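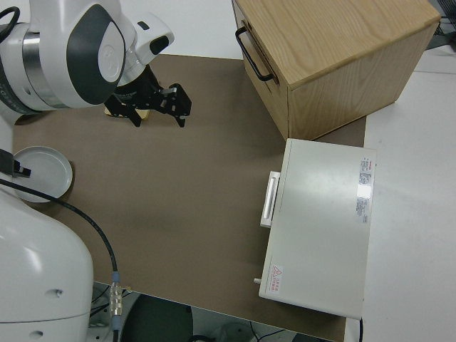
Small drawers, small white box, one table

I finally moved the little drawer cabinet onto the same table as the white box with the bar handle. They had been on separate shelves since we came to Masolden, and I was tired of walking between them. Now the cabinet sits at the back and the white one sits below it, both with their handles facing left. I can reach either handle from the same spot.

The cabinet is light wood with the oak grain showing, and it has a black metal pull. I bought it from Ok-hee So for 19 dollars when she cleared out her sewing room. She had kept bobbins in it. I wiped it down with a damp cloth and rubbed in a little wax, and that was all it needed. The drawer stuck the first week and then loosened up.

The brown mat went down first. I had been using a towel, which slid every time I pulled on a handle. The mat stays put. It doesn't cover the whole table, and there is a strip of bare white on the right that I wipe off at the end of the day. I'm fine with that. A bigger mat would have cost 66 dollars and I didn't want one that badly.

I keep one round white plate out on the left. It came from a set Joon-young Yoo gave us, and the raised rim is good for anything that rolls. Screws go on it, or buttons, or a cookie if it's that kind of afternoon. The rest of the set is in the kitchen.

Still to do: the cords. One black one runs down across the mat and over the edge of the table, and I would like it to go along the side. Kenna Nisbet recommended stick-on clips. I tried a pack of 5 last year on my desk and two fell off, so I may screw something to the underside this time.

I also want felt pads under the cabinet before June. Saturnino Figueroa has a sheet of it left over from his chairs and said I can cut what I need.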